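Notebook – August, card holders and small boxes

Started at 9.45 with the lining of the enclosure. The terrazzo paper on the three walls is staying. I had wanted plain white, but Theresia likes the mustard and pink chips and the paper is well stuck down, so that is settled. Wiped the marble-effect floor twice. It shows every fingerprint.

Sorted the holders next. The Dornico order was 80 pieces and 36 of them are the thin plastic sort, pale blue and a bit frosted. They lie flat and are hard to tell from the floor veining at a glance. Put one out with the little orange-red box to see how the two sit together.
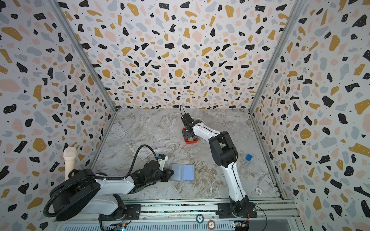 Theresia Brunner thinks the pale blue ones should go to the back of the drawer until we have a darker floor to put under them, and she would keep the orange-red boxes out because the colour carries from anywhere in the room. Fine by me. Moved the rest of the holders after lunch and relabelled the drawer.

Then the wallet type with sewn edges. The beige cover has a textured leather finish and white stitching along the border, and the clear sleeves inside like to stand up on their own once opened. A shiny card is the awkward part – the red VIP one throws a white streak across its own face under the overhead light.
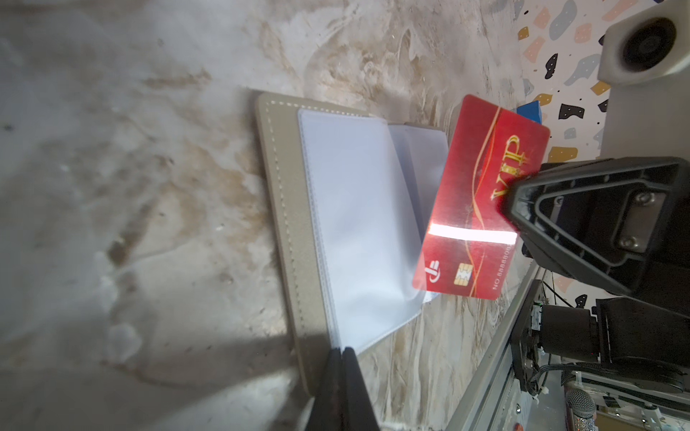

Pressing the wallets under the Fuchs catalogue for 45 minutes is the next thing to try on the sleeves. If they still spring up I will ask Florian whether Tevavia does a softer sleeve in the same size.

To do: 5 more wallets to unpack, matt spray for the cards, new cloth for the floor.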